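Wikircombe Makers & Menders Forum
Board index > Workshop > Toys and small wood

Topic: Refinishing old colored blocks, and the scratched table they live on

lcabrera
Posted 2022-04-10

I picked up a set of secondhand wooden blocks for my son's play corner and I'm trying to decide how much work to put into them. They're plain rectangles. Most are painted and a few are bare wood. The paint is sound on nearly all of them, but there are small chips at the corners and some of the lighter colors have stains that soap and water did not move.

The other half of the question is the table. It's an old craft table with a teal top that I also got used, and it's covered in fine scratches. You don't notice them from across the room but with the lamp on they all light up.

What I want to know:

Do I sand the blocks back to wood, or just touch up the chips?
Will anything take the scratches out of the table, or do I cover it?

Budget is small. I have sandpaper, a tin of clear water-based finish and a free weekend.

Lucero

efrain_a
Re: Refinishing old colored blocks

Touch up the chips and leave the rest alone. Stripping painted blocks is a miserable job. The paint gets into the end grain and you will be sanding those ends long after the faces are clean. I did a set of 20 for my niece and gave up partway, so she has some bare ones and some painted ones and has never said a word about it.

For the table, what is the top made of? If it's painted wood you can repaint it. If it's a plastic sheet of some kind, your choices are fewer.

zpsarras
Re: Refinishing old colored blocks

I disagree on leaving them. Before you do anything, find out what the paint is. If you don't know how old the set is, get a test for lead, and do it before any sandpaper comes near them. If they test positive, don't sand them and don't give them to a child. Buy new ones. Blocks are cheap.

If they test clean, then fine, touch them up.

lcabrera
Re: Refinishing old colored blocks

Thanks both. The seller said they were bought new for a daycare and the box says Brunumeck with an item number, 1737. I couldn't find a date anywhere on it. I'll get them tested.

I stood three of them up together on the table last night to compare the finishes: a light pink one, a lime green one and one of the bare ones. The pink is the worst for marks. There are reddish smudges near the top on one side of the face and little dark specks lower down on the other. The green has a small dark chip by one top corner and a smaller mark by the other, and otherwise it's a strong color, a bit duller toward the bottom, and I wouldn't want to touch it.
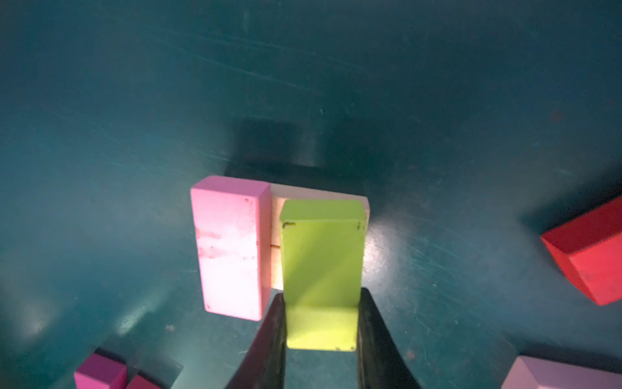
So my feeling at the moment is that the green stays as it is with a dab of paint on the chip, and the pink gets another round of cleaning before I decide on paint. The bare ones I'd like to give a coat of the clear finish so they wipe down the same way as the rest.

I don't know what the table top is. It's smooth and matte, and the scratches are white.

efrain_a
Re: Refinishing old colored blocks

White scratches on a dark top could be a plastic laminate or could be a coat of paint that's been scuffed. Look at the underside and at the edge. If the color stops at a thin layer on the edge, you've got your answer one way. If there's a drip or a brush mark anywhere, you've got it the other way.

Don't try to buff it. You'll end up with a shiny patch in the middle of a matte table and it will look worse than the scratches do.

selim_k
Re: Refinishing old colored blocks

Agree about not buffing. I ruined a desk that way.

On the pink block, try a melamine sponge, barely damp, with no pressure. It's a very fine abrasive, so it will dull the paint a little if you keep going, and it goes after the lead test for the same reason the sandpaper does. Test a spot on the bottom end first. Red smudges are usually crayon or marker, or another block's paint rubbing off in the box. Crayon comes up with a bit of cooking oil on a rag, then dish soap. Marker is harder.

zpsarras
Re: Refinishing old colored blocks

I wouldn't put oil on a painted block that you might want to repaint. You'll have to get every bit of it off or the new paint won't stick.

selim_k
Re: Refinishing old colored blocks

That's what the dish soap is for. Done it plenty of times.

zpsarras
Re: Refinishing old colored blocks

And I've had paint peel off in a sheet after somebody "got it all off" with dish soap. If there's a corner chip, the oil goes straight in at the chip and sits in the wood. Use the sponge, skip the oil.

aldana.leiva
Re: Refinishing old colored blocks

I run a play group out of the Iturra hall and we go through a lot of blocks, so a few notes.

Leave the bare ones bare. We coated a batch with clear finish and they got slippery. Towers that used to stand fine would slide apart, and the kids stopped picking those blocks. Bare wood has some grip to it. It does get grubby, but a light sand once a year in January when we're closed takes care of that.

For chips we don't bother with paint at all. We go over the spot with 220 grit so there's no raised lip to catch on a fingernail, and put it back in the bin. Tiny dabs of touch-up paint are the first thing to come off in a toddler's mouth.

Table: cover it. We use a sheet of plain cork under the block area. It's quieter too.

efrain_a
Re: Refinishing old colored blocks

Good point on the slippery finish, hadn't thought of that. I still think a dab of paint is fine if it's properly cured and the kid is past the chewing stage. Lucero, how old is he?

lcabrera
Re: Refinishing old colored blocks

He's two, so not past it. I'll go with smoothing the chips and no touch-up.

I looked at the edge of the table. The color is a thin layer on top with a brown line under it, and there are no brush marks, so I'm calling it laminate. I'm not sure I want cork. He pushes cars across it as well and they'd stick.

aldana.leiva
Re: Refinishing old colored blocks

Then I'd leave the table alone. Scratches that fine won't bother anyone but you. If it's the lamp making them show, move the lamp. Light coming in low from the side picks up every line.

selim_k
Re: Refinishing old colored blocks

There's a wipe-on product called Plodutico that's sold for dull counters. It fills fine scratches for a while. It wears off and you have to redo it, and I wouldn't use it where a two-year-old eats. Mentioning it in case the table gets moved somewhere else later.

zpsarras
Re: Refinishing old colored blocks

Please don't put that on a kid's table.

selim_k
Re: Refinishing old colored blocks

I said that.

lcabrera
Re: Refinishing old colored blocks

No wipe-on stuff, don't worry. I moved the lamp to the shelf and it's better.

The test kit came. I did 8 blocks, at least one of each color, and all were negative. I used the sponge on the pink one after that. The specks came off. The smudges are fainter but still there, and the face is a bit duller than before, so I've stopped. The bare ones are staying bare.

Chips are next. Is 220 fine for all of it, or should I finish with something higher?

aldana.leiva
Re: Refinishing old colored blocks

220 is fine. Fold a small piece over your fingertip and only hit the chip. Wipe the dust off with a damp cloth and let them dry before they go back in the box.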